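Notebook, measuring bench
January, started 8:15 a.m., picked up again after lunch

Picking up where I left off with the Hailu Lane house. I promised everyone a proper write-up of how we get from a pile of room measurements to the one square footage number that goes in the listing, and I've been putting it off because the upstairs bonus room kept spoiling my arithmetic. I think I have it now, or most of it, so I'm going to put down everything while it's fresh, including the parts where I went wrong, and you can skip to the sketch notes if you're in a hurry.

First, the plan. The sellers handed over the old Eltberg drawings from when the house was built, bless them, and they're lovely drawings (someone had a beautiful hand for lettering), but they are drawings of a house that was going to be built and we are selling the one that was. The den closet moved. The laundry got its door on the other wall. The bonus room over the garage is drawn as a plain square with 256 written in the middle of it and a little circle around the number, and that circled 256 has been copied from one piece of paper to the next ever since, right up to the last time the house was listed.

So is it 256? Well, yes, if you're buying carpet. I measured the floor wall to wall and got the same thing, close enough that I'd be embarrassed to argue. But the ceiling slopes on the garage side, and under the slope there's a strip where I can't stand up, or even come close. By the rule we follow here, anything with less than five feet of headroom doesn't count toward finished living area, however nice the carpet is. That strip is 40 square feet. It has to come out, and it never has before as far as I can tell.

I did the headroom line the old way. Cut a stick to five feet, walked it toward the low wall until the top touched the slope, put a dot of blue tape on the floor, moved along, did it again. Then ran the chalk string between the dots without snapping it, since nobody wants chalk on that carpet, and measured from the string back to the wall. It takes a few minutes and it's oddly pleasant work. I tried the same thing with the Tronow laser pointed straight up from the floor, and that's fine too, but you have to keep it dead level and on deep carpet it wants to lean. Two of my readings were plainly nonsense. Stick wins for sloped ceilings, in my book, at least until we find a better base plate for the laser.

The high side of that room comes out at 108 inches, so there's no trouble there at all. More than half the counted floor has a full seven feet over it, so the room does qualify. I had a bad moment over coffee when I thought it might not, and that would have been a much harder phone call to the sellers.

Now the stairs, which I know is the part you were all waiting for. We've been going back and forth on this since the fall. My notes from the last few houses show I counted the stairs on both floors every time, and subtracted the opening every time the stairwell was bigger than the treads under it. On Hailu Lane there's a big open well by the front door with a railing around it upstairs, and it's a very pretty thing to walk in under. It is also a large hole, and holes have no floor. The treads count with the floor they come down from, the rest of the opening does not count upstairs, and the floor underneath counts once downstairs as the entry. I drew the upstairs opening as its own shape in Gramotell this time and labeled it OPEN in capitals so it can't get swept into the hallway by accident, which is what happened to me on the first try. I spent a good half hour hunting for extra square feet that turned out to be air.

While I'm on Gramotell: please, please close your shapes before you save. If the last corner doesn't land on the first one, the program will happily draw a straight line across the gap and give you an area anyway, with no warning of any sort. My first sketch of the downstairs was off by a sliver along the whole back wall because I'd typed the kitchen bump-out 2 inches short on one side and the program had quietly tilted the wall to make up for it. You can't see a tilt like that on the screen unless you zoom way in. What gave it away was adding up the outside dimensions by hand on the back of an envelope, front against back and left against right. Front and back should agree. They didn't. So I went back out with the long tape in the cold and remeasured the bump-out, and now they do. I'm going to make the envelope sum a regular step, and I've ruled a little box for it at the bottom of the field sheet.

Outside measuring notes, for whoever does the next one. The hose bib and the gas meter are both on the west side and both in the way, so hold the tape above them. Brick to brick in front, siding to siding in back, and write down which is which, since the brick stands proud of the siding and the corner where they meet needs a bit of thought. The screened porch is not heated and does not count. It gets its own line in the listing, as does the garage, and I'd like us to be generous in describing the porch because it's a gem, with morning sun and a view down to the neighbor's pear trees. Generous in words, strict in numbers! That's all I'd ask of anybody.

Sink and wrist views: 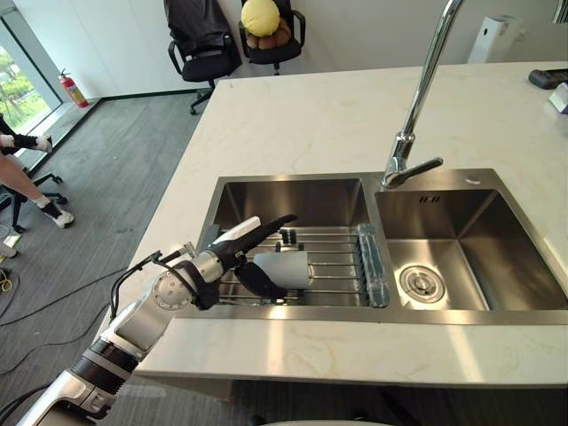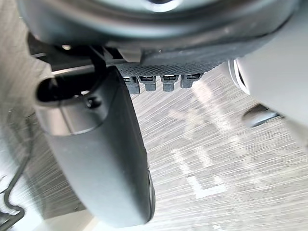
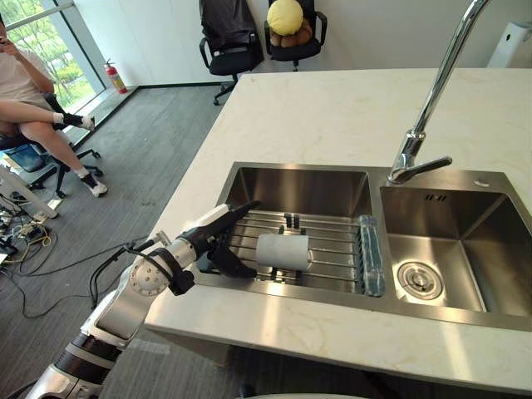
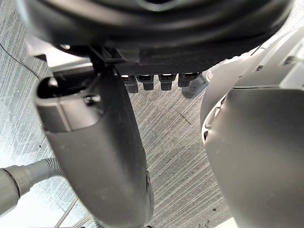
Back to the wording, then, because the number is only half of what goes in front of buyers and I got a little carried away on this part too. The last listing for Hailu Lane called the bonus room a fourth bedroom. It has no closet, and I went and looked twice. There's a deep cupboard on the stair side that someone could hang shirts in if they were short shirts. I know some offices would let it pass, and closets aren't everything in every town, but with the slope and the cupboard together I'd sooner call it a bonus room and then say what people might do with it. Guest space, a sewing room, a place for the train set. The agents will grumble a little and then they'll be fine.

I've also been trying out a way of saying the headroom thing in plain words without scaring people off. First draft was: "Room dimensions reflect full floor; living area excludes the low portion beneath the roof slope." It's accurate and it reads like the back of a parking ticket. Second draft: "The floor runs wider than the counted living area, with a low nook under the slope that's just right for shelves or a reading corner." I like that much better. It tells the truth and it tells you something you'd want to know on a rainy afternoon. If you have a third draft, write it in the margin, in pencil please, the green pen bleeds through.

One more thing on room sizes. We've been rounding each room to the nearest half foot for the flyer, which is fine, but then people add up the rounded rooms and ring us to ask why they don't come to the total. They never will, what with walls and halls and closets in between, and the total being measured from the outside. I'd like a sentence on the flyer about it. I'll try something and pin it over the bench.

Still to do:

Recheck the den. I have two different widths in my own handwriting, on the same page, and no idea which was the second try.

New battery door for the Tronow. The tape is holding, but it looks sad.

Ask Eltberg whether they kept a later set of drawings showing the den closet where it is now. I doubt it, but it costs a phone call.

Redraw the stair opening once more from scratch without looking at today's sketch, and see if I get the same area. If I don't, I'll start another page on it.

Write to the sellers about the bonus room before the listing goes up, so the smaller number doesn't come as a surprise. I'd like to send them the sketch with the slope strip shaded in, so they can see where those 40 square feet went. Sketch is saved in the Gramotell folder under Hailu, second version, the one with OPEN on it. Please don't use the first version for anything.

Stopped at 4:30 p.m., tape and stick back on the hooks, laser on the charger.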